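Category: Student Projects / Robotics in Education
Print this page | E-mail this article

This site uses cookies to remember your reading settings. By continuing you agree to our cookie notice.

4. Data collection in the home setting

4.1 Course structure

The work reported in this section was carried out by students in the second-year robotics course at Nonell College. The course runs for one term and ends with a shared project, which in this round was the handling of clothing on beds and chairs. Students worked in pairs. Each pair had a hand-held gripper for two weeks and collected demonstrations in their own living spaces, following a task sheet written by the course lead, Hidayah Sutanto.

We chose clothing for a practical reason. Earlier rounds of the course used blocks and cups, and the students finished those tasks quickly without meeting many of the problems covered in the lectures. Garments fold, slide and hide their own edges. A grasp that works on a shirt laid flat may fail on the same shirt when it is bunched up.

4.2 Task sheet

The sheet listed two tasks. In the first, the student takes hold of a garment near a cuff, collar or hem and moves it to a clear spot. In the second, the student straightens one sleeve. Students were told to leave the bedding as they normally keep it and to use their own clothes. No background cloth was supplied. Room lighting was left as it was, and windows could be in view.

Each recording began with the gripper open and ended after the garment was released. If a grasp slipped, the student was asked to carry on and try again within the same recording. We kept these attempts in the set and marked them by hand.

4.3 Recordings kept

The pairs handed in 483 recordings. After review, 199 were kept for training the class model, which we call Pudlow. Most of the rejected ones were too short or started with the fingers already closed. A smaller group was dropped over faults in the finger-width signal, a problem we traced to one loose cable.

4.4 Choice of grasp point

Padded jackets took the most class time. The quilted shell gives way under the fingers, and many students first tried to pinch it in the middle of a baffle. By the second week most had moved to narrower parts such as cuffs and tabs – Figure 1 shows a grasp of this type, with the blue finger pads closed on the dark, fuzzy part of a green puffer jacket.

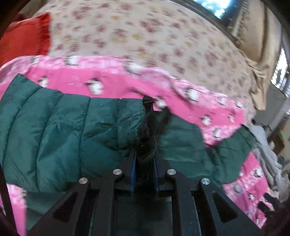
Figure 1. Grasp on a puffer jacket laid on a bed, with a patterned blanket under it.

The labels for grasp point were added by a second student from another pair. Where the two students disagreed, the recording was discussed in class and the label was settled there. This took longer than planned – the June version of the course will set aside a full session for it.

Patterned bedding was also a concern at the planning stage. We had expected students to pick plain covers, but the task sheet did not ask for this and many did not. We left the patterned recordings in the training set and report them as a separate group in Section 5.

Print this page | E-mail this article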